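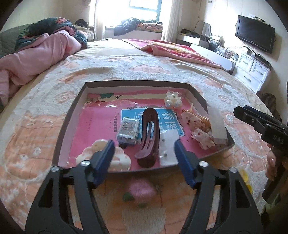 Zofia Cieślak wanted to know, before anybody recommended a single product, whether the hair clips were going to live in the box for good or only until there was a proper drawer for them, as the answer changes everything about how you pack it. Fair point, so I've edited my question below.

Shallow gift box lid for hair clips and little stuff: how do I stop it turning into soup?
Asked 14 Aug 2022 in Bedrooms & Small Storage

I love my hair accessories way too much. Claw clips, a bow with pearly beads, a cloud clip, a spiral one, plus studs still on their card. I've started keeping them in the lid of a nice cardboard box with a sheet of pink paper in the bottom, and it makes me so happy to see them all laid out! I do my sorting on the bed.

Trouble is, whenever I move the lid everything slides to one end. The tall claw clip falls over on top of the earrings, and the tissue I pack around the delicate ones sheds little bits onto the paper. I'd like to keep using the lid (EDIT: yes, for good, I don't have a spare drawer and won't be getting one). It needs to sit on a shelf and come down every morning. I also keep a small book in there that I'd like to leave in if I can.

Budget is tiny. Ideas?

2 answers

Answer 1 (accepted)

Oh I love this kind of project! I did my whole collection last September and I still get a kick out of opening it.

First thing, take everything out and do it on a table or the floor. I know the bed is comfy, but a plush bedspread gives every time you lean on it and small things roll off into the folds. I lost an earring back that way and found it with my foot.

Then put the book in first, flat, and push it right up against one short side. A book is a great anchor! It's the heaviest thing you've got, so it hardly moves, and it makes a wall for the rest. If you stand your tall claw clip on the cover it looks gorgeous but it will tip the second you pick the lid up. Lay it on its side next to the spine, teeth toward the book.

For the rest you want dividers. Cut strips from a cereal box a hair shorter than the lid is deep, fold each one into an L, and tape the short leg to the floor of the lid. Mine took 90 minutes, but that was with a lot of stopping to try clips on. Two strips are plenty to start with. You can always add more, and you'll want to once you see how well it works!!

Studs: leave them on the card. Really. Slide the card upright between a divider and the wall and you can flip to it like a record. Same with anything still in its little plastic packet.

The bow with the beads should get a spot where nothing with teeth can reach it. Claw clips scratch pearly finishes, ask me how I know.

And swap the tissue for a scrap of felt or an old clean sock. Colored tissue is the worst for shedding, and the bits get stuck in the clip springs. Tip the lid out over the trash, wipe the pink paper with a dry cloth, and put it back in. If it's marked up, flip it over.

Comments on this answer:

The sock thing is genius, I used a fuzzy one and it looks like a tiny nest

I'd glue the dividers. Tape let go on mine after one hot week.

Glue is fine too! I like tape because I rearrange constantly.

Answer 2

Get a Grustora tray. Mine has 23 compartments and cost 75 cents at a yard sale. Fits on a shelf. Don't know if it fits in a box lid, you would have to measure. Big claw clips don't fit in it, so those I hang on a ribbon.

Comments on this answer:

Asker here: measured, sadly it's too wide! But the ribbon idea is SO cute and I'm stealing it for the big ones. Going with the cereal box dividers for the rest. I did the first strip tonight and the studs are already standing up in their own slot. Will the short legs hold on top of the paper, or do I need to cut slits so they touch the cardboard?

Cut slits. Paper lifts.

Or tape the paper down at the corners first and stick the dividers on top. That way you can pull the whole sheet out when you want a new color underneath, and mine has held since spring.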